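Skostport street cleaning morning moves to June

April 28, 2023

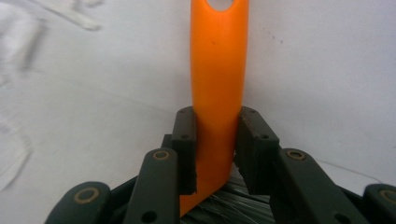 The spring cleaning morning in Skostport, which was planned for the end of this month, will be held in June. The residents' association of the harbour streets took the decision on its last meeting, after the town informed that the water pipes under Kesska Street must be repaired first.

The works on the pipes have already started at the lower end of the street, near the old ice house. One side of the road is closed for cars and the pavement is open only in front of the shops. According to Edith Urrego, who has coordinated the cleaning for the last five years, it would make little sense to wash the steps and the walls now.

"They will cut the stone and there will be dust until the last day," she said. "If we clean in April, we must clean again in June. People give us one morning in the year and I do not want to ask them for two."

The cleaning morning is an old custom in this part of the town. Neighbours scrub the public steps between Kesska Street and the quay, take the weeds out of the joints and wash the benches. The moss on the steps is the main problem, especially on the north side, where the sun comes only in the middle of summer. Two winters ago the handrail was also repainted, but the paint did not hold well and this year it will have to be done again.

Last year the association gave out 30 brushes and 20 buckets, and it was not enough. Many families had to share, and some went home early. This time the hardware shop Rivadeneyra, at the corner of the market, has agreed to lend more equipment. The owner, Eusebio Rivadeneyra, will also give the paint for the handrail at the price he pays for it himself. Everything that is borrowed must be returned to the shop the same afternoon, rinsed and without sand.

For the rest of the costs the association has 600 euros, most of it from the winter soup evening. The money will go for the rubbish containers, gloves for children and the lunch. No chlorine products will be used on the steps, as the water runs directly into the harbour. Last year there was a complaint from the boat owners about white foam beside the moorings, and the association has promised them that only water and a mild soap will be used.

Not everyone is happy with the new date. Yhon Henao, who has a café at the top of the steps, would prefer to have the cleaning before the season. In June his terrace is full already in the morning, he explained, and the guests do not like to lift their feet for the water. He proposed to begin at six o'clock, but this was found too early for the families. As a compromise, the upper part of the steps will be done first and should be free again when the café puts out its tables.

There is also the question of the swallows. Under the arch beside the quay they build their nests every year, and in June the young birds are still in them. Anselmo Villanueva, a retired biology teacher, asked at the meeting that the arch is left alone completely. This was accepted without discussion. The walls on both sides of the arch will be washed in autumn, if enough people can be found for it.

The neighbouring village of Brernaseck, which usually sends a group to help, keeps its own cleaning in spring as planned. Its streets are not touched by the pipe works. Skostport residents who were looking forward to some exercise are welcome to join there – the group meets in front of the school and the work is mainly in the park and along the stream.

The exact day in June will be announced when the town confirms the end of the repair works. A notice will be put on the door of the library and in the window of the bakery. Those who want to help, or who can lend a long hose, can already leave their name with Yeison Rengifo at the library desk during opening hours. Children are welcome, but the younger ones should come together with an adult because of the open side of the steps near the water.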